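A Second Season for Knitwear
At the Skyrme garment care center, clothing is sorted, mended and folded for another owner 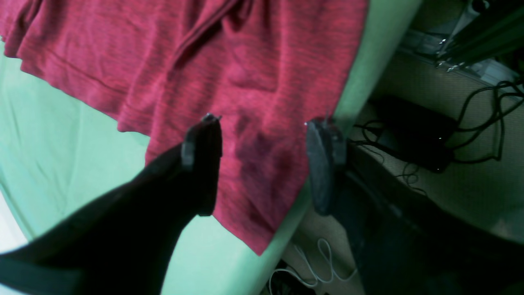
Red heathered fabric with a stitched hem, laid over a pale green surface.

The first lesson given to new staff at the Skyrme garment care center concerns the flat surface. Before a garment is washed, mended or priced, it is spread out and looked at, front and back, under ordinary room light. The center, which operates from a former primary school in Plincombe, accepted 892 knitted garments in January and returned most of them to circulation through its two shops.

Knitwear receives particular attention. Woven shirts and trousers tend to show their damage plainly, in a torn seam or a worn cuff. A knit can conceal a dropped stitch or a thin elbow until it is washed, by which time the fault may have doubled in size. The center's written procedure therefore calls for every knitted item to be inspected before laundering and again before it is folded.

"We ask people to slow down at the hem," said Drita Babić, who has directed the sorting room since the center opened. "A hem carries the weight of the garment. If the stitching there is sound and the edge has not stretched, the rest can usually be put right."

Heathered yarns, in which fibers of several shades are spun together, present their own difficulties. The mixture of deep and pale tones is forgiving in wear and hides small marks well. The same quality makes it harder for an inspector to find them. Staff are instructed to pass a hand slowly beneath a single layer of the cloth and to look for places where the skin shows through. Stains are checked from the reverse side, where the color has usually faded less.

Matching thread for such fabrics is a long-standing subject of discussion in the mending room. Ognjen Omerović, the senior mender, keeps 74 spools of red thread alone and does not consider the number excessive. His practice is to choose the darker of two close shades. A light thread, he explained, draws the eye along the whole length of a repair, while a dark one settles into the shadow between the stitches.

Loose ends are never cut flush. They are drawn through to the inside with a blunt needle and worked back along the row for the width of a thumb. Holes smaller than a shirt button are closed by hand. Anything larger is referred to the weekly mending table, where members of the public may bring their own garments and receive instruction without charge.

Laundering follows mending. Wool and wool blends are washed in cool water, pressed between towels and dried flat. The center does not hang wet knits under any circumstances. Cotton jersey is treated with more latitude and may be machine dried on a low setting, provided that it is removed promptly and smoothed by hand. Fold lines left by long storage are relaxed with steam held a short distance above the cloth, and the iron is not permitted to touch the surface.

The folding itself is taught by Teodora Petkov, formerly a housekeeper at the Mastinier hotel. Her method begins with the garment face down and its lower edge squared. The sleeves are brought across the back, one side is turned in to the center line, then the other, and the hem is carried up toward the collar in two movements. Uneven edges are corrected at the start, with the palm, and are not tugged into line afterward.

"People pull at the corners," Ms. Petkov said. "A knit will go wherever you pull it, and then it stays there."

Finished items are stacked no more than eight high, with the heaviest at the bottom, and are sent to the shop on Callel Street or to the smaller counter at the center itself. Prices are modest. Garments with visible repairs are sold beside those without, and the repair is noted on the tag together with the mender's initials.

Biljana Pavlović, who manages the Callel Street shop, reports that customers have begun to ask for particular initials. Red and other strong colors sell fastest in the colder months. Gray and navy sell steadily throughout the year.

The center has also enrolled 179 households in its home care course, which covers inspection, simple mending and storage. Participants are advised to clear a bed or a large table, to lay a plain sheet over it, and to work through one drawer at a time. Rosalinda Saludo, who coordinates the course, recommends a sheet in a pale solid color, against which loose threads and pulled stitches are easier to see. Garments that need attention are set aside in a single pile with a slip of paper marking the fault.

Enrollment for the next course opens on 8/2/24. Applications may be made in person at either shop, and clean knitwear in any condition is accepted at the Plincombe entrance during opening hours.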